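Natum cream blush in Drako: my thoughts after one pan and a half

So I finally caved and bought the Natum cream blush everyone in my comments kept asking me to try. I got the shade Drako, a dusty rose with a bit of brown in it, and I've been wearing it nearly every day since January. It cost me 336 points plus shipping, so not bad!

The texture is lovely – soft, not greasy, and it warms up fast on your fingers. I do two dabs per cheek and blend up toward my ears.

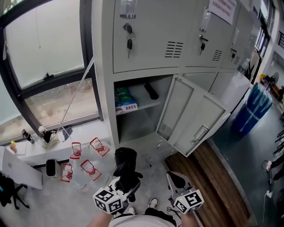
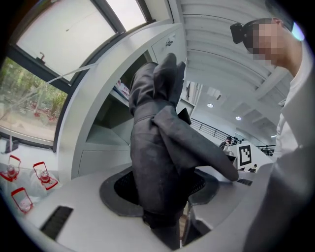
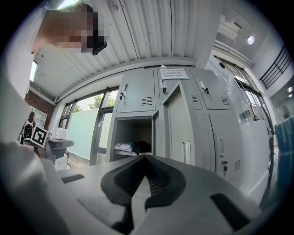
Wear time is where I'm torn. On bare skin it fades by lunch (I have dry cheeks, if you're new here). Over the Zukbridge primer it stays put until dinner, and a little powder on top helps even more. My friend Deok-su Yeon swears by the shade Tan as an eyeshadow, but it creased on me in 10 minutes flat.

Would I buy it again? I already did, and the second one is half gone. I'm trying the lip version next, so tell me which shade to get!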